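Todham Toy Library: A Storage Trial for Loose Toy Animals

Beca Prosser and Iestyn James
Community Design Studio, project report
Supervisor: Noreen Bukhari
Submitted 2023-05-14

1. Background

The Todham Toy Library lends toys to families in the Powell area. Its catalogue lists 2,000 items. Most of them are sets that come in their own box or bag, such as puzzles, train tracks and board games. These are checked against a card when they come back and then go on the shelf.

Toy animals are harder. They arrive as donations, in all sizes, and very few belong to a set. Before this project they were kept in drawstring bags labelled Farm, Zoo, Sea and Dinosaur. The bags hung on hooks behind the returns counter. Nerys Ifans, who manages the library, told us in March that the bags were the part of the collection she got the most complaints about. Families could not see what was in them without tipping everything out, and small animals were left behind in the corners when a bag was repacked.

We were asked to suggest a different way of storing the animals and to try it out. The budget was small and the hooks had to go by the end of term, when the counter was being replaced.

2. What we wanted to find out

Would families choose animals from an open bin more easily than from a bag?
How long does it take to put the animals away at the end of a session?
Does sorting by type (farm, zoo and so on) matter to the people borrowing?

3. Choosing a container

We looked at clear tubs with lids, canvas cubes, wire baskets and open plastic bins. The clear tubs were the first choice on paper. You can see into them from any side, and they stack. When we borrowed one and filled it, the lid was a problem. Younger children could not get it off, and adults put it down somewhere and forgot it.

The canvas cubes folded in at the top when they were less than half full. The wire baskets had gaps wide enough for a leg or a tail to go through.

We settled on an open blue plastic bin with ribbed sides. The sides flare, so the opening is wide compared with the floor, and there is a flat rim to hold it by. The blue is darker toward the floor of the bin. We had worried that dark animals would be hard to pick out against it. Brown and reddish animals turned out to be easy to see. Iveta Bednárik, who teaches the textiles unit and has nothing to do with the toy library, suggested we test a grey bin as well, but we did not have time.

Stacking was the thing we gave up. The bins need a surface each, and this affected where they could go in the room.

4. The table

The toy library has a low shelf along the window and a run of shelving near the door. Neither was deep enough. We set the trial up on a white table pushed against a plain wall, with the bin near the middle so that it could be reached from the front. The table wipes down easily. It also shows up anything left on it, and this made the end-of-session check faster than it had been on the carpet.

We did not put a sign on the wall. Our first plan had a printed poster with a picture of each type of animal, but Noreen Bukhari pointed out that if the bin needed a poster it was probably the wrong bin. We left the wall bare for the trial and decided to come back to labels afterwards. 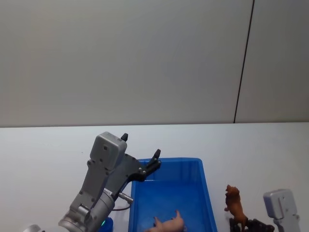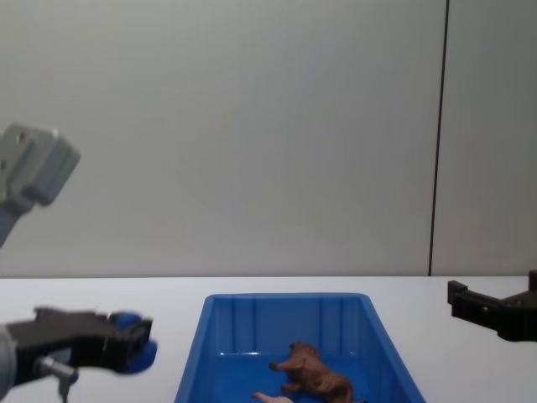
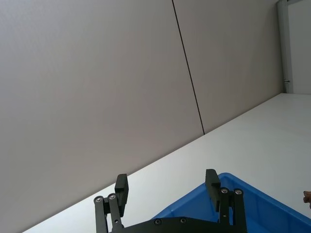
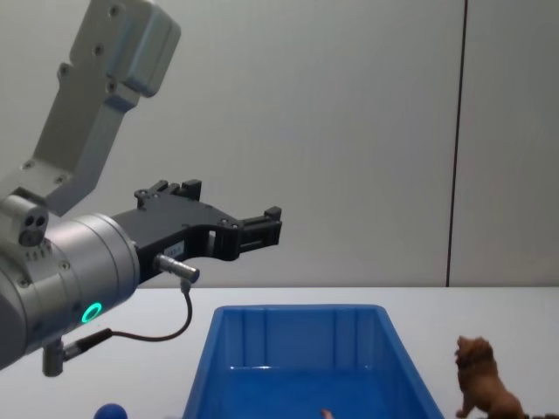

Figures 1 to 4. The bin and the white tabletop, with the grey wall behind. Figure 2 shows a brown toy animal lying in the bin.

5. Method

The trial ran during normal borrowing sessions. Nine families agreed to take part. Each was asked to choose animals to take home, first from the old bags and then, on their next visit, from the bin. We sat at the returns counter and made notes. We did not help unless somebody asked.

At the end of each session one of us put the animals away while the other timed it. We used the same animals for bags and bin. The packing rule for the bags was the library's own: check each animal against the list, decide the type, put it in the right bag. For the bin the rule was shorter. Check the animal against the list and put it in.

We also asked the adults a few questions about sorting. These were asked out loud and written down by Iestyn, as the paper form we made at first came back mostly blank.

6. Results

Choosing. Children went to the bin without being told to. Several picked out an animal by its head or legs before they could see the rest of it. With the bags, the usual pattern was that an adult tipped everything onto the floor and the child then chose from the pile. Nobody tipped the bin out, though one child climbed onto a chair to see in. After that we moved the table further from the chairs.

Large animals hid small ones. A horse or a bull lying on its side takes up a lot of the floor, and small pale animals, such as lambs and piglets, ended up underneath or beside it. Two families asked us whether we had any pigs while there were pigs in the bin.

Putting away. Packing the bags took 30 minutes at the longest session. The bin was faster every time. Most of the difference came from not having to decide on a type. The list takes the same time to check whichever container is used, and we could not find a way around that. Nerys Ifans wants to keep the list.

Sorting. The adults did not mind the types being mixed. Some preferred it, and said their children played farm and zoo together anyway. The exception was dinosaurs. Parents of children who like dinosaurs wanted them kept apart and said so firmly.

7. Problems

The animals do not stand up in the bin. They fall on their sides and get caught on each other by the legs and horns. This does no harm to the solid ones, but a few of the hollow animals from the Pirnlow donation have thin tails and we would not store them this way for long.

Dust is likely to be an issue with an open bin. Our trial was too short to say how much. The library already wipes returned toys, so it may be enough to wipe the bin itself when it is emptied.

Two people at once is the limit for the table as we placed it. With the wall behind, everyone has to come in from the front or the ends.

Our notes on choosing are also not as strong as we would like. All the families used the bags first and the bin second, so they were more familiar with the animals by the time they reached the bin. We should have swapped the order for half of them.

8. Recommendations

Replace the Farm, Zoo and Sea bags with open bins of the kind used in the trial. Mix the types.
Keep dinosaurs in a bin of their own.
Put the smallest animals in a shallow tray beside the main bin.
Keep the table against the wall and leave the space in front of it clear at borrowing times.
Store hollow and thin-tailed animals on the shelf near the door.
Leave the bins no more than half full, and rotate the rest of the animals from the cupboard.

The tray has not been tested. We have asked Studska, the shop that supplied the bin, whether they carry one in the same blue, and are waiting for a reply.

9. Acknowledgements

Thank you to Nerys Ifans and the families who took part, and to Noreen Bukhari for reading two drafts. Beca wrote sections 1 to 5 and Iestyn wrote sections 6 to 8. The session notes and the animal list are in the project folder at the studio.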